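Notebook, table display
April, started 9:40

Job for the morning: work out the small-vase display for Pimau. They want one table-top arrangement that a shop assistant can rebuild from a short note, using the ribbed glass and the black candlesticks. Peiyu is doing the price cards separately. I am only dealing with what goes where.

Where we left off: the version from last time had everything directly on the table. It looked low and spread out, and from the aisle you read it as leftover stock. Maysoun asked for some height without buying anything new, so we are using the black metal stand with the board across it.

Table surface

Wiped down first with a damp cloth and then a dry one. The pale boards show streaks if you skip the dry pass. I cleared the whole front half so there is room to put glass down while swapping pieces. Keep it that way during setup. Last time we had vases standing in with the tape and the scissors and I caught one with my sleeve.

The seams between the boards are good for lining things up. I took one as a guide for the front of the stand and it saved getting the tape measure out.

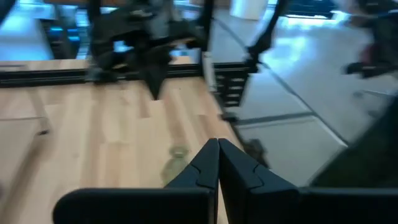 Stand and board

The board just rests on the metal. Check for rocking before any glass goes up: press on one end, then the other. It rocked the first time I tried it. Turned it end for end and it sat flat, so I put a pencil mark on the underside at the left. Whoever sets up next, pencil mark down and left.

Board is 600 mm between the marks I am working to. I am not going to fix every position in millimeters because the shop won't follow it. The one measurement I do want kept is 20 mm clear from the back edge of the board to the nearest vase foot. The front can be judged by eye.

The stand goes toward the far side of the table. Tried it in the middle as well and it blocks the view of anything placed in front.

Order of pieces

Tried three.

1. Colors alternating, pink, green, pink, green. Too busy. The two colors are close in strength and you end up seeing a stripe.

2. All the glass together with the candlesticks at one end. Better, but the black end looked like it belonged to another display.

3. Pinks on the left, greens on the right, candlesticks between them. This is the one. The black gives the eye a stop between the two colors, and the flared bases fit into the gap without touching the glass.

Within each pair the vases sit close, one slightly ahead of the other. Lined up side by side they looked stiff. The taller candlestick goes in first because it sets the middle, then the short one a little behind it.

Went back and forth on a fifth vase. The clear greenish one is the same ribbed shape and would go with the greens, but I have not settled on where. Peiyu would leave the board at four. I would like to see it with five before deciding. 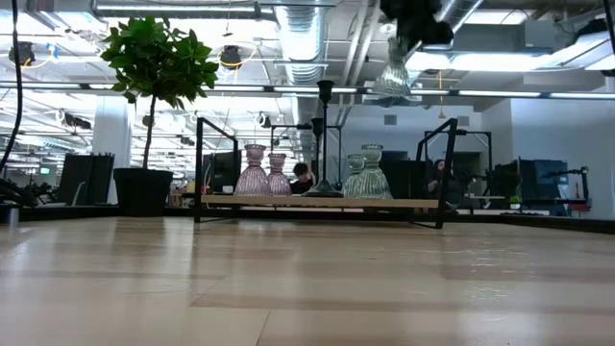 Order no. 3, pinks left, greens right.

Candles

None for now. Pimau has not said whether they want them, and the Zillora tapers we have in the cupboard are an off-white that goes yellow next to the green glass. If we do use candles they should be plain white and short. A tall taper in the taller candlestick would pull the whole thing up too high.

The empty cups will collect dust. Add to the note for the shop: soft brush, weekly.

Candlestick spacing

Moved the short one twice. Too close to the tall one and the two stems read as one thick line from the front. Too far and it crowds the glass. Ended up with a gap a bit wider than one base, the short one slightly farther back. Looked at it from both ends of the table as well as straight on and it holds up.
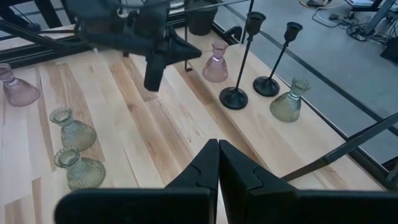 Candlesticks on the board, tall and short, no candles.

Handling notes

Pick up the vases by the body. The neck is the obvious place to grab, but your fingers then end up on the rim and leave prints that show under the ceiling lights. Cotton gloves slip on the ribs. Clean dry hands are fine, with a wipe afterward.

Candlesticks by the stem, low down. They mark the board if dragged, so lift them. I have asked Voicu for felt dots for the undersides. Order reference ends in 113.

Still to do

Try the fifth vase on the green side, then decide.
Felt dots when they arrive.
Write the shop note, one page. Maysoun wants it by 2000 tonight, so draft before lunch.
Ask Predero if they can cut a second board to the same length. Same pale wood if they have it.
Peiyu to bring the price cards over so we can see if they fit in front of the stand or have to go to the side.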